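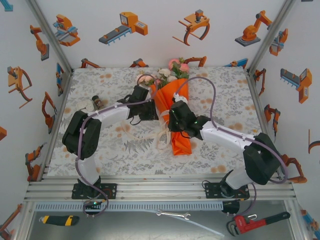
花束,置于灰叶橙点印花台布上

关于 Fendico

Fendico 是一家鲜切花采后处理与配送企业,总部及主库位于 Nerkovholm。公司业务包括鲜切花的验收、预冷、分级、保鲜处理、成束、包装和区域配送,客户以花店、酒店、会务单位和连锁零售门店为主。公司不经营种植基地,所有花材均向签约种植户采购,按到货批次结算。

公司最初从事花卉冷链仓储,只提供代存和中转。后来部分客户提出希望收到可直接上架的成品花束,公司在冷库一侧增设了加工区,逐步形成目前的仓储与加工合并运行的方式。代存业务仍然保留,单独计费。

设施

主库使用面积为2,000平方米,按温度分为收货区、预冷区、储存区、加工区和发货区。各区之间设快速卷帘门,收货与发货通道分开布置。储存区共有16个独立库位,每个库位单独记录温度和相对湿度,记录数据与批次号关联,客户可凭订单号查询。

储存区按花材类别设定温度。玫瑰、康乃馨、洋桔梗、菊花等温带花材存放在低温库位,红掌、鹤望兰、热带兰等对冷害敏感的花材存放在中温库位,两类花材不混放。香石竹和满天星对乙烯较为敏感,与成熟度较高的花材分库存放。库内不存放水果、蔬菜和其他可释放乙烯的物品,员工餐食也不得带入。

水处理间设在加工区旁。吸水用水经过滤后使用,电导率和酸碱度每班检测,超出范围时停止配液,待复测合格后恢复。花桶使用后清洗、消毒、倒置晾干,花桶编号与清洗记录对应。

采后处理流程

一、验收。到货后先测箱内温度,再抽检开放度、茎长、叶片状况和灰霉病斑。箱内温度超出约定范围的批次单独标记,由采购部门与供货方确认处理方式。未完成验收的花材不进入储存区。

二、预冷。采用压差预冷。包装箱的通风孔须对齐码放,孔面积不足的纸箱在码垛前更换。预冷终点以箱心温度为准,不以时间为准。

三、剪根与吸水。花茎基部斜剪,去除浸入液面以下的叶片,随后放入保鲜液。保鲜液按花材类别配制,使用公司内部的 Wivine 配方系列。该系列分为吸水液、运输液和瓶插液,分别对应库内处理、途中供水和终端使用。三种溶液的糖分与杀菌成分含量不同,不能互相替代。

四、分级。按茎长、花头大小、茎秆挺直度和开放度分为4级。分级标准以文字和对照图样的形式发给客户,客户可在下单时指定等级,也可指定相邻两级的混装比例。

五、成束与包装。花束按配方单配花,螺旋法或平行法成束,绑扎点位置依束高确定。包装材料在成束完成后裁切,裁切尺寸见配方单附表。 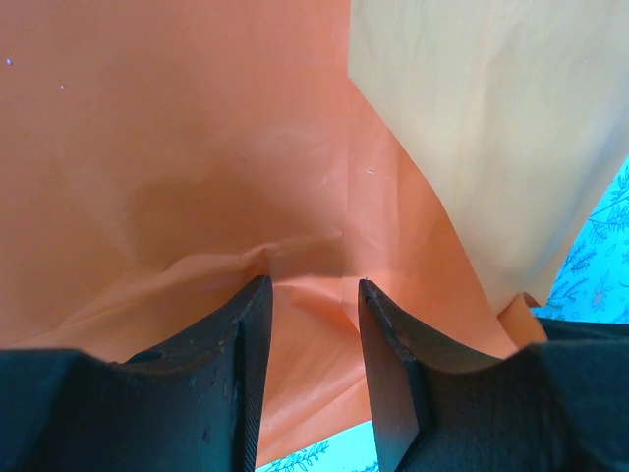

橙色片材表面,局部

包装材料

公司对外提供的包装材料包括纸类、薄膜类和无纺布类,颜色按季度更新,色样可向客户服务部门索取。同一色号在不同材质上的显色有差异,批量订货前应以实样为准。材料选用主要考察以下项目:

湿强度。花束根部常有水分附着,外包材料接触水后不应破裂或明显起皱。

透气性。全封闭包装会在温度变化时产生结露,增加灰霉病发生的可能。公司的常规包装上端敞开,长途运输用的套袋带有打孔。

掉色。深色和高饱和度纸张在入库前做湿擦试验,试验不合格的批次退回,浅色花材不与深色纸直接接触,中间加衬纸。

挺度与回弹。挺度过高的材料在收口处易形成硬折,压伤外围花瓣;挺度过低则无法保持花束外形。每一配方单均注明推荐的材料克重范围。

客户可使用自有包装材料。自有材料需提前送样,测试合格后列入该客户的配方单,送样数量和规格由加工区通知。印有商标的材料由客户提供授权文件。

产能与交付

成品花束的日常产能为每日2,000束,节日期间通过延长加工时段提高产量,节日订单须提前预订。非节日订单的截单时间为前一日下午,截单后的数量变更按现有库存处理。配送采用冷藏车,花束直立装箱,箱底固定供水容器。每车装有温度记录仪,卸货时由收货方读取并签字,签字单作为质量争议的依据。

收货后的质量异议应在当日提出,并附批次号和照片。属于库内处理原因的,按等量补发或抵扣货款办理。收货方存放温度不符合说明书要求的,不在处理范围内。

Chambi 项目 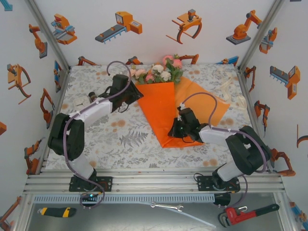

Chambi 是公司内部的瓶插期评价项目,目的是积累各类花材在终端环境下的观赏期数据。项目从每个主要批次中留取样品,在恒温恒湿的观察间内按统一条件瓶插,逐日记录开放度、弯颈、叶片黄化、花瓣褪色和病斑情况。观察终点按花材类别分别定义,例如玫瑰以弯颈或外瓣失水为终点,菊花以叶片黄化面积为终点。

项目数据用于三个方面:修订 Wivine 配方,调整各花材的最长库存天数,以及向种植户反馈采收成熟度。采收过早的玫瑰在瓶插中往往不能正常开放,仅凭到货验收难以识别,这一类问题目前几乎都由留样观察发现。种植户可申请查看自家批次的记录,其他供货方的数据不予公开。

项目每季度编制汇总表,二月的汇总表单独列出冬季运输批次。签约客户可索取与其采购品类有关的部分。

废弃物处理

加工区产生的枝叶和不合格花材每日清运,送往堆肥场。捆扎用的橡皮圈和金属丝在投入堆肥箱前拆除。纸箱压扁后回收,完好的纸箱返还供货方。废弃保鲜液经稀释和中和后排放,排放记录由水处理间保存。

人员与培训

新入职的加工人员先在收货区轮岗,熟悉花材品类和常见病害后再进入成束岗位。培训内容包括刀具使用、花桶卫生、配液操作和冷库作业安全。成束岗位每季度复核一次操作,复核项目为绑扎松紧、束高偏差和包装收口。

参观与联络

主库接受客户预约参观,每周二上午安排一次。参观者须穿着公司提供的防寒外套和鞋套,冷库内不得触碰花材。种植户供货申请请附品种清单、采收期和现有包装箱规格,由采购部门答复。样品请直接送至 Nerkovholm 主库收货区,外箱注明“样品”字样及品种名称。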